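PRESS RELEASE
2018-07-30
For immediate use

Erkcombe table day comes back bigger, and this time you can bring your own

Idesport's spare games and counters swap returns to the old drill hall at Erkcombe in August, with longer hours, more tables and a proper tea urn. Entry is free. Swaps are free. Cake isn't, sorry.

The swap does one simple thing. People bring in boxed games, loose pieces, dice, cards, counters, discs, tiddlywinks, pegs, the lot. Other people take them away and finish off a set at home that has been short of a piece for years. Last year 700 people came through the door over one weekend and 2534 loose pieces found a new box. We are planning for 800 people this time and have hired chairs to match.

New for this summer is the sorting table. In past years everything was tipped into tubs by the door and visitors had to dig. Fun for ten minutes, less fun with a queue behind you. So the tubs are going. Loose pieces will be laid out flat on bare wood, by colour, with room between them so you can see what you are looking at and pick it up without knocking the rest on the floor.

Lorena Montecinos, who runs the swap for Idesport, said: "We tried cloths and we tried trays. Cloths ruck up, trays get carried off and come back with somebody's lunch on. Plain pale wood is best. A see-through counter shows up on it straight away and you can slide it to the edge with one finger. My mum sorted buttons like that on the kitchen table and I don't know why it took me three years to think of it."

Pale boards were picked over the hall's dark trestles after a try-out at Duddale in the spring. On the dark tops the clear plastic pieces more or less vanished. Two people went home without the ones they came for, and both rang up about it, quite rightly.

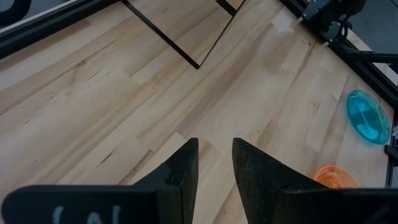

Reading time: 4 minutes

Turquoise plastic on light planks, then. Easy to spot. Streaks and knots in the boards don't matter, nor do the darker patches, as long as the top is flat and the joins are tight enough that a thin counter won't wedge in one. Anyone lending a table please check the joins first. Run a coin along them.

What to bring

Anything from a game that is clean and not broken. Whole games welcome, part games more welcome. Coloured counters and discs of any size go fast, the see-through sort fastest of all. Wooden pawns, plain dice, sand timers, score pegs, spinners, letter tiles, dominoes. Rule sheets too, even photocopies, there is a box file for those. If a piece has a pattern, ribs or a number moulded into it, leave it the right way up in the bag if you can, it helps the sorters match it.

Please don't bring anything with a battery in it, jigsaws (there is a seperate jigsaw day at Kemeys, details from the same desk), or soft toys. Anything sticky will be politely handed back.

How it works on the day

Hand your bag in at the first table. You get a paper slip. The slip isn't a ticket for so many pieces, it just tells us that you brought something. Sorters take the bag to the back and lay things out. You go round the front and look. Found what you need, put it in your pocket, done. Brought nothing? Come anyway. We only ask that you don't clear a whole colour off the table in one go, which did happen at Duddale, and it was all the reds.

There will be 19 tables this year. Most are for loose pieces, a few for boxed games, and two at the quiet end of the hall are kept for playing. The quiet end has lower tables and no music. Pushchairs and wheelchairs can get all the way round, the aisles have been measured and then measured again after last year.

Light matters more than we thought. The hall has its big windows down one side and by mid morning the sun comes in low across the tables and washes out the near ends. Blinds are being put up on that side. If they don't arrive we will turn the tables round. Shiny plastic throws a lot of glare back and it gets tiring for people who are looking for one particular blue.

Lost piece board

Back by demand. Write down what you are missing, draw round one of the others from the same set if you still have any, and pin it up. Sorters check the board every hour. Last year's oddest request was for a single yellow tiddlywink from a set bought in Idesport market in the seventies, and it was matched before lunch. The owner cried a bit. So did the sorter.

Drawings please, not just names. One person's "small counter" is another person's "medium disc" and we have had words over it.

Lending tables and helping out

We are still four tables short. Light coloured tops if possible, any wood, no varnish that has gone tacky. They need to be at the hall the evening before. Your name goes on masking tape underneath and you get it back wiped down.

Sorters also wanted, mornings especialy. No experience needed. Good eyes or good glasses. Children over ten can sort if a grown-up stays in the hall. Tea and a bun provided, and sorters do get first look, which we used to keep quiet about.

Getting there

The hall is behind the library in Erkcombe. Small car park, fills early. The bus from Idesport stops at the top of the hill and it is a short walk down. The Kemeys bus stops outside but only runs every two hours so check before you set out. Dogs on leads in the porch only, small plastic discs and dogs do not mix.

Dates and opening times will be on the library noticeboard and in the hall window from the first week of August.

Notes for editors

Lorena Montecinos is happy to talk to local papers and radio, afternoons are better. Photographers are welcome during setting up, please say beforehand. Please print the name as "table day" in small letters, no capitals.

Contact: the Idesport desk at Erkcombe library, in person or by leaving a note in the swap pigeonhole.

Ends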